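Nightstand 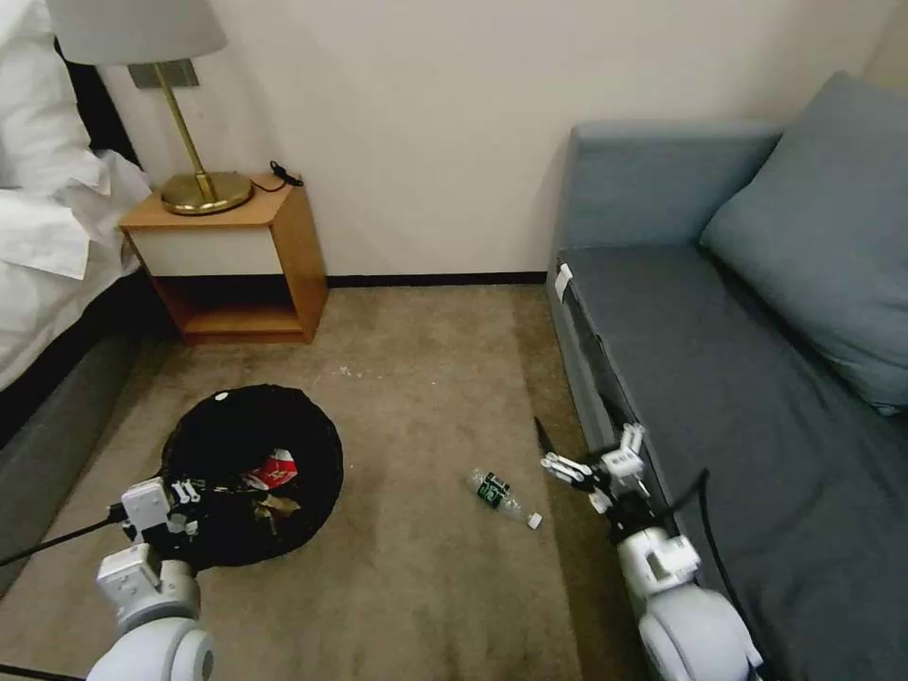
A wooden nightstand with a white drawer front and an open lower shelf, beside a bed.

A nightstand, also called a bedside table or night table, is a small table or cabinet which stands next to the head of a bed. It holds the things a person needs at night, such as a lamp, a glass of water, a book or an alarm clock.

Form and size

The most common type has one drawer and an open shelf under it. The top is usually placed near the height of the mattress. In the Gollar catalog, the smallest model has a drawer 13 cm deep and weighs 8 kg. Models with a closed door are also sold, for example the Mosquera series.

Use in guest rooms

In rented rooms the nightstand often carries the only reading light, and the wall outlet is placed close to it. When a room is cleaned, the top is wiped, and the shelf and drawer are checked for forgotten things. Trash and bottles are collected from the floor before the carpet is vacuumed.

See also: Bedside lamp, Headboard, Chest of drawers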